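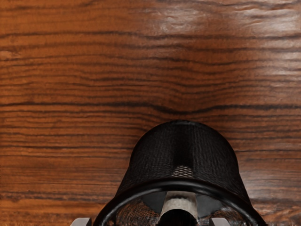
Why Does Wood Have Stripes?

Look closely at a wooden table, a door or a ruler. Most of them have lines running along them. Some lines are straight and some are wavy. Some are so thin you can hardly see them. People call this pattern the grain.

The grain was not painted on by the person who made the table. The tree made it while it was growing. To understand how, you need to know what goes on inside a tree trunk.

What is inside a trunk?

The outside of a tree is covered in bark. Bark is like a coat. It keeps out insects, keeps in water and protects the tree from bumps and bad weather.

Under the bark is a very thin layer called the cambium (say it "KAM-bee-um"). The cambium is where the trunk grows wider. It makes new bark on its outer side and new wood on its inner side.

Next comes the sapwood. Sapwood is full of tiny tubes. They carry water from the roots all the way up to the leaves. Sapwood is usually pale.

In the middle of many trees is the heartwood. This is older wood that has stopped carrying water. In a lot of trees it is darker than the sapwood, and that is why the middle of a log can be a different color from the edge.

One ring, one year

In places with a warm season and a cold season, trees do not grow at the same speed all year. In spring there is usually plenty of water, and the tree grows fast. The tubes it makes are wide, with thin walls. This is called earlywood, and it is often light in color.

Later in the summer, growth slows down. The new tubes are narrower and their walls are thicker. This is called latewood, and it often looks darker. In winter the tree rests and makes no new wood at all.

A light band and a dark band together make one growth ring. If you look at the end of a log, you can count the dark rings to find out how old the tree was when it was cut. A log with 63 rings came from a tree that had been growing for 63 years at the place where the saw went through.

Some trees in hot, rainy parts of the world grow all year long. Their rings can be very hard to see, or they may have no clear rings.

What rings can tell us

Rings are not all the same width. A wide ring often means a good year, with enough rain and sunshine. A narrow ring can mean a dry year, a very cold one, or a year when insects ate many of the leaves.

Imagine that a log in a museum has a tag pointing to the ring for 1927. If that ring is very thin, scientists might guess that the summer was dry. They would then check the same ring in other trees from the same area. If many of those trees have a thin ring too, the guess is probably right.

Scientists who study tree rings do not have to cut down a tree. They use a hollow drill to take out a piece of wood as thin as a pencil. The rings show up on it as a row of little lines.

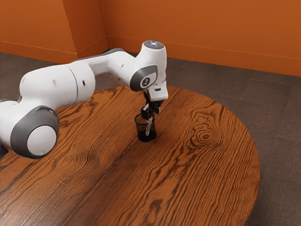
From rings to stripes

Rings are round, so why does a board have long lines?

It depends on which way the wood is cut. If you slice across the trunk, as you would slice a carrot into coins, you see circles. If you slice along the trunk, as you would cut a carrot into sticks, you see the sides of the rings. From the side, they look like long stripes.

There are 2 main ways to cut a board along the trunk.

The first is called plain sawing. The log is cut straight through, one board after another. Many of these boards have wavy lines, loops and V shapes, with the saw passing through the curved rings at a slant.

The second is called quarter sawing. The log is cut into four long wedges first, and then each wedge is cut into boards. The stripes on these boards are straighter and closer together. Quarter sawing takes more work and wastes more wood, so the boards usually cost more.

Where do knots come from?

A knot is a dark, round or oval spot in a board. It shows where a branch was once attached to the trunk.

A branch starts near the center of the tree. Each year the trunk grows wider and wraps a new layer of wood around the bottom of the branch. The lines of the grain have to bend to get past it, like water in a stream going around a rock.

If the branch was alive, the knot is joined tightly to the wood around it. If the branch was dead, the knot may be loose. Sometimes it falls out and leaves a hole.

Why does a table shine?

Freshly cut wood is dull and a little rough. To make it smooth, a woodworker rubs it with sandpaper, starting with a rough kind and ending with a fine kind. It is best to rub in the same direction as the grain. Rubbing across the grain leaves scratches that are easy to see.

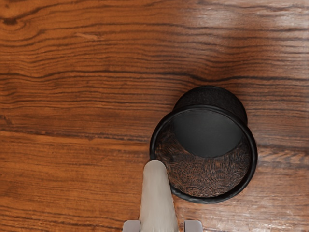

After sanding, many tables get a coat of oil, wax or varnish. Varnish is a clear liquid that dries hard. It helps to keep spills from soaking in, and it gives light a smooth surface to bounce off. It can also make the dark and light parts of the grain stand out more.

Some furniture is colored with stain as well. Stain soaks into the wood and changes its color, but you can still see the grain through it. Paint sits on top and usually hides the grain.

Try it: make a grain rubbing

You will need:
A piece of bare wood with a rough grain
A sheet of thin white paper
A crayon with the wrapper peeled off
Tape

1. Ask a grown-up if you may use the wood. Check it for splinters.
2. Lay the paper on the wood and tape down the corners.
3. Turn the crayon on its side and rub it gently over the paper.
4. Keep rubbing until lines begin to appear.
5. Take off the paper and write down where you found the wood.

Try it again with a different piece. Old fence boards often give good rubbings, as their soft earlywood wears away faster and leaves the hard latewood sticking up. A shiny table will not work well.

Words to know

Bark: the outer covering of a tree
Cambium: the thin layer where new wood and bark are made
Earlywood: wood made in spring
Grain: the pattern and direction of the lines in wood
Heartwood: the older wood in the middle of a trunk
Knot: a mark left in wood by a branch
Latewood: wood made later in the growing season
Sapwood: the younger wood that carries water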